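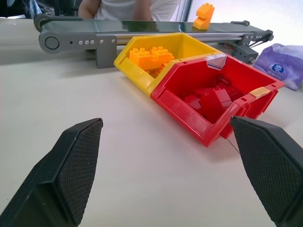
The sorting bench from the gripper's side, with the yellow and red bins in front of the belt and one orange block up top.

News from the back bench: the block sorter

Those of you who come in on the quiet evenings will know that the long table by the wall has been spoken for since the spring, and I've been promising a proper write-up for three issues running. Well, the kettle is on, the arm is switched off for the night, and I've run out of excuses, so let me tell you how the block sorter is coming along.

It began with a donation. A family across town was clearing out their basement and gave the workshop several tubs of toy building blocks, the chunky kind that small hands can manage, all mixed together. Marilou Evangelista took one look and said she could build something to sort them by color before the children's open house. I said we could have them sorted by hand in a weekend. She gave me the look that those of you who know Marilou will recognize, and that was the end of that conversation.

So now we have Stirneck, named after nothing in particular (Marilou liked the sound of it). Stirneck is a secondhand arm with a two-finger gripper and a little camera at the wrist, and its job is to lift blocks off a short conveyor and drop them where they belong. Orange goes in the yellow bin and red goes in the red bin. Yes, I know. We used the bins we had, and I've stopped hearing about it from everyone except my grandson, who brings it up every time he visits.

The conveyor was the first real headache. Senad Matić rebuilt it from a kit that had been sitting on our shelf, and he spent a good part of August getting the belt to run straight. It kept creeping toward the wall side until it rubbed, and for a while the whole shop smelled of warm rubber. The cure was dull but it worked: he loosened the end mounts, squared everything up against a carpenter's square, and then tightened the belt a quarter turn at a time, first one side and then the other, letting it run a few minutes between turns. If you ever have a belt that wanders, please go and talk to Senad before you start cranking on the screws like I did. I made it a good deal worse.

After that came the fingers. The first pair were smooth, and blocks slid out of them like wet soap, usually halfway to the bin. We tried rubber bands, we tried a bit of bicycle tube, and Marilou even tried the gritty tape you put on porch steps, which held beautifully and scratched every block it touched. The pads on there now have a diamond pattern on the gripping face, and they have been by far the best of the lot. The fingers also come to a point at the tip, and that helps when two blocks arrive close together and you only want one of them.

Then there is the question of how hard to squeeze. Marilou's first program closed the fingers until the motor complained, and one evening we had a block shoot clear across the room and land in the scrap bucket (a better shot than any of us could have made on purpose). She has since set it to stop closing as soon as it feels some resistance, wait a moment, and then lift. It is slower, and it looks almost polite.

The program itself she calls Skunard, and it has been through more versions than I can keep straight. The current one was trained on 2,000 pictures of blocks on the belt, every one of them labeled by somebody sitting on the tall stool with a cup of coffee. Thank you to all who took a turn on that stool! I did 600 of them myself and I dreamed about studs for a week. Telling orange from red turned out to be harder than any of us expected, especially late in the afternoon when the sun comes in low and everything on the table takes on a warm cast. Drawing the blinds helped, and so did a plain white lamp clamped up high and left on the whole time, so that the color of the light stays the same from one session to the next.

Stepped pieces still give it trouble, I'm afraid. When two or three blocks come down the belt stuck together in a little staircase, Stirneck has to decide which part to take hold of, and it often goes for the top one and tips the whole thing over. Marilou's plan is to have it look for the longest flat sides and grab there, low down. Senad's plan is to pull the blocks apart before they go on the belt. I am staying out of it, though I'll admit I have been pulling a few apart when I walk by.

On our last long run we put 40 blocks through without anyone touching the machine, and all but three ended up in the right bin. Two of those were staircases. The third was a perfectly ordinary red block that it carried over, held above the right spot, and then put back on the belt, and we are all still scratching our heads over it.

A few requests before I close. If you are working near the long table, please don't nudge the bins, even to tidy up. Their places are measured into the program, and if they shift, somebody has to teach the drop points all over again. Please also keep sleeves and hair clear of the belt when it is running, and if the arm is powered up, stay on the far side of the tape on the floor until Marilou or Senad says otherwise. We could use a few more labelers too, no experience needed, and a longer length of flexible wire for the motor if anyone has some lying around at home.

The next job is feeding the belt. At the moment one of us stands there setting blocks down by hand, and Senad has started sketching a shaker tray that would do it for us. He has the first drawings pinned up over the drill press, and he'd be glad of anyone who wants to stop and argue with him about the angle of the tray.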